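**Jisura Community Laundry — progress report to the Kavent Fund, second period**
Prepared by Liudmyla Koval, project lead

The short version: the laundry is open, people use it, and the hot water arrived in May, one period after the hot water was promised. We wrote "minor plumbing delays" in our last report. We would like to withdraw the word "minor."

## What got done

- All 8 washers are connected and running. The dryers number 4, as budgeted, and there is a line for them most evenings.
- Opening hours now run until 9 p.m. The early shift from 6 a.m. was tried and dropped after it drew the same two people, both of whom said they would rather sleep.
- 231 households have signed up for a wash card. The target was 60. We set that target ourselves and have been teased for it.

The linen loan shelf has grown faster than anything else we run. Families moving into the Bilyk Street apartments can borrow towels and bedding for as long as they need them, and most of what goes out comes back clean and folded. Some of it comes back as different towels. We have decided not to pursue this. 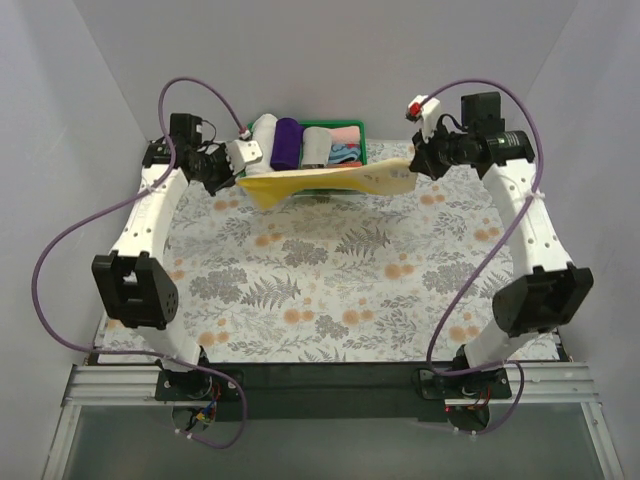
Donations to the shelf have been generous and a little strange. We now own more tablecloths than the neighborhood has tables, and a single curtain. Sheets in larger sizes are what people ask for, and a notice to that effect has gone up by the door, where it has so far brought in another tablecloth.

## What did not

The folding and mending class started late. Our first teacher moved away, and the second wanted to begin with the history of the buttonhole. Attendance recovered once we got to fitted sheets, a subject on which feelings in Jisura run high.

Vakel, the supplier of the card reader, has replaced it twice. The current one works if you insert the card slowly — people in a hurry go to the desk and pay cash, and the desk then runs out of change by mid-afternoon. A third reader is on order at no cost to the grant.

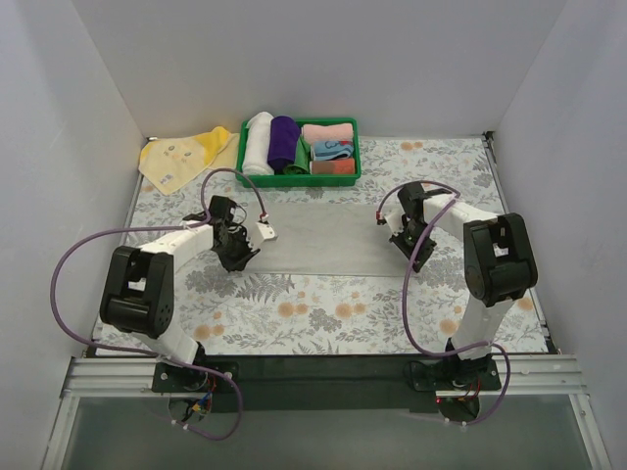
Detergent is over budget. We bought in bulk, left the scoop to public judgment, and learned something about public judgment. Measured packets went in last month and the line is back under control, though we will finish the period slightly over on supplies and under on repairs. We ask permission to move the difference between those two headings.

## Next period

1. Finish the vent work behind the dryers and have it inspected.
2. Run the mending class twice, once in the evening.
3. Agree on a winter schedule with the landlord, who controls the heating and is hard to reach when it is cold.

Receipts and the wash card figures are attached. The form asks for a success story of no more than one page; ours is still being argued over and will follow separately.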